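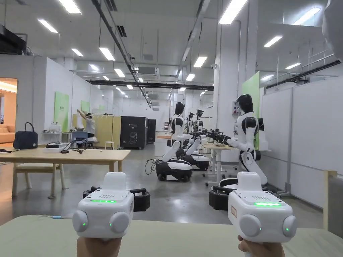

Karlijn Timmermans would like visitors to please stop asking when the robots are going to fold something. Open day is for people folding, she told me over coffee, and the robots get their turn later in the week.

Well, I was one of those visitors! I'd driven out to Zollow's open day in Farnau on 31/05/2019 fully expecting a machine to hand me a neat stack of shirts, and it was the second thing I asked her. (The first was where to park.)

Karlijn runs the cloth work on a project called Skukano, and she laughs easily, even at questions she must hear all day. "People walk in and look straight at the robots," she said. "Fine, they're big, they have heads. But come over to the bed. The bed is where I spend my life."

So we went over to the bed, and she let me try the grippers. You hold one in each hand and squeeze, and the fingers close on whatever you've aimed at, or in my case on the sheet. I'm a decent folder at home. With these I felt like I was wearing oven mitts, and I said so.

"Everybody says oven mitts," Karlijn said. "Give it an hour. You stop using your wrists so much and you start planning. Where is the hem, where is the shoulder, which corner do I want next?"

She made it look easy, of course. I asked what happens when she drops one.

"I pick it up and keep going. I want the drops. If I only keep my beautiful folds, what does the robot do the first time a sleeve slides off?"
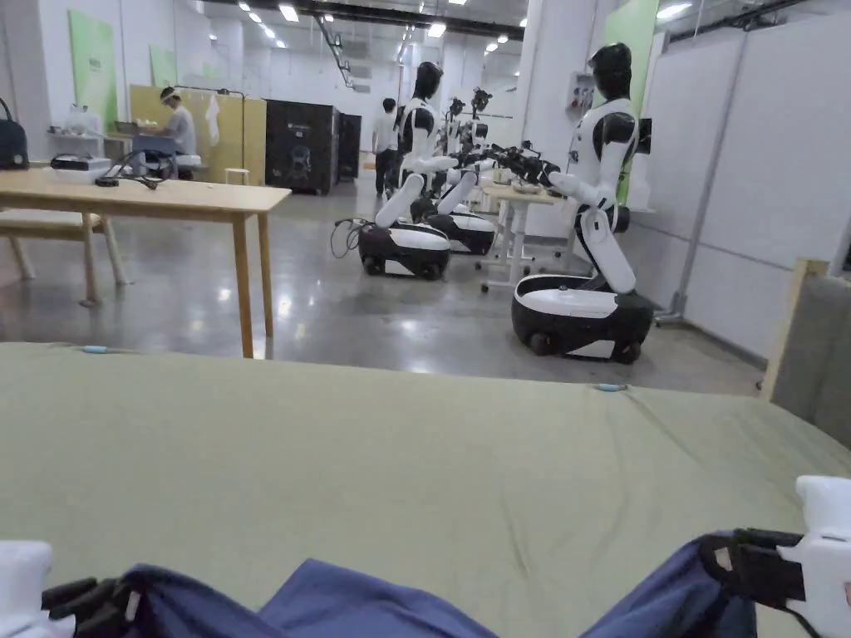
*Both grippers on a dark navy garment, with the robots farther down the room.*

I wanted to know how much folding we were talking about, and she had the number ready: 384 folds that counted in May, and she'd like 200 more before the middle of June. Shirts go quickly. Anything stretchy she saves for the morning, when she has patience, and she has a real grudge against hoods. "A hood has no correct answer," she said, and then spent a good five minutes telling me the two correct answers.

Her colleague Hinata Fujimoto joined us for a bit and they got into it over sheets. Hinata would like a plain table, nice and flat, everything the same every time. Karlijn wants the bed and won't budge.

"Who folds laundry on a perfect table?" she said. "I do it on the bed, with my stuff lying all over it. The sheet moves, it wrinkles, you lean on it. Let it wrinkle."

Hinata's answer was that wrinkles make the checking take twice as long, and that Karlijn isn't the one who does the checking. I stayed out of that one!

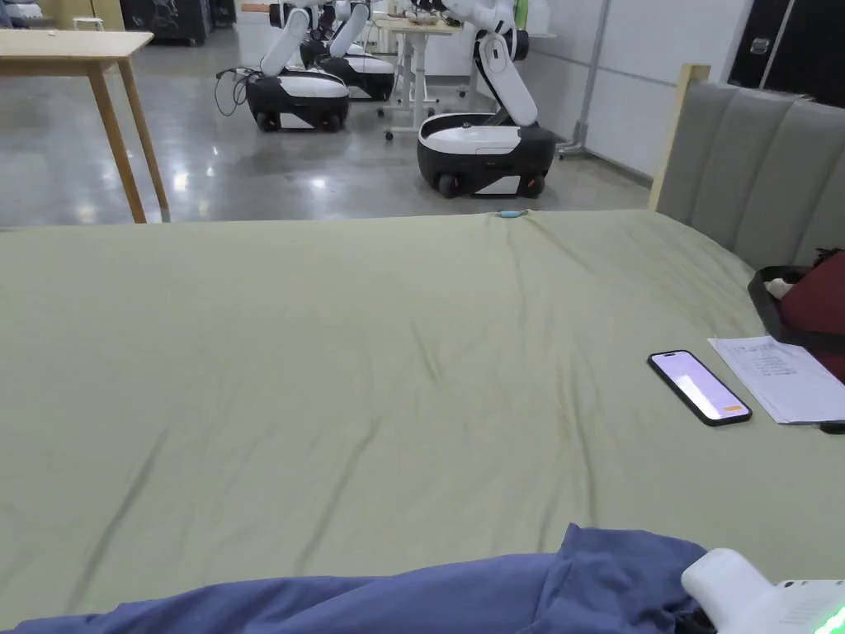 *The bed, with a phone and a printed sheet on it, and the mobile robots beyond.*

I did ask whether she worries about teaching herself out of a job. She thought about it longer than I expected. "Out of folding? Please, take it. I have two kids and a dryer." What she'd like to do next is beds themselves, fitted sheets included, and she's already been told it's too early.

Before I left I had one more go with a T-shirt. Karlijn said it would count as a fold if I squared up the left side, so I did, more or less, and she put it on the pile. The next open day is planned for June, and you can sign up for a turn at the desk when you come in.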